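Progress report to the Bonier Fund: Bovemdale Robotics Club, spring term
Prepared by Ailsa Morrison, club lead

Where we are

We are a little over halfway through the grant and I'm delighted with how it is going. Membership stands at 11, up from seven when we applied, and we have had to start a second session in the afternoon so that everyone gets proper time at the controls. Both arms are up on the rail and have been since January.

The packing task

The students chose wrapping and unwrapping as their project for the Gasau schools meet. It was Marcelino Alcaraz's suggestion, and I tried to talk them into something easier – stacking blocks, say – but they were having none of it. Bubble wrap is horrible stuff for a gripper. It slides, it springs back, and it looks different every time you put it down, so a movement that worked once may well miss on the next go.

So far they have recorded 265 attempts, driving the arms by hand, and marked 94 of those as clean. Fulgencio Nieto keeps the log and is very strict about what counts as clean (a dropped item is a fail, even if it gets picked up again). The early attempts were nearly all fails, so the recent ones are a good deal better than the total suggests.

What has been harder than we hoped

Getting two arms to share a small space. We lost most of a fortnight to them bumping wrists in the middle. Benito Marín rewrote the limits on the rail and it has been far calmer, though one arm now waits longer than it needs to.

Cable wear is the other thing. We have replaced one lead and would like to buy spares.

Money

We have spent £1,903 to date, mostly on the arms and the rail. Lourenço Guerreiro at Cordero cut our mounting plates at cost, which left enough over for a second set of gripper fingers.

Next

More attempts with bottles and cups, then a first try at letting the arms run on their own before the meet. You would be very welcome to come and have a go!

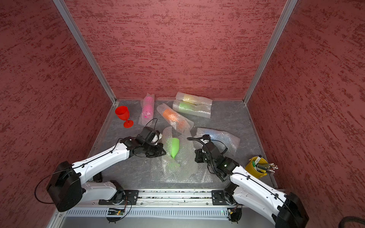 The two arms at work on the packing task, with wrapped and unwrapped items.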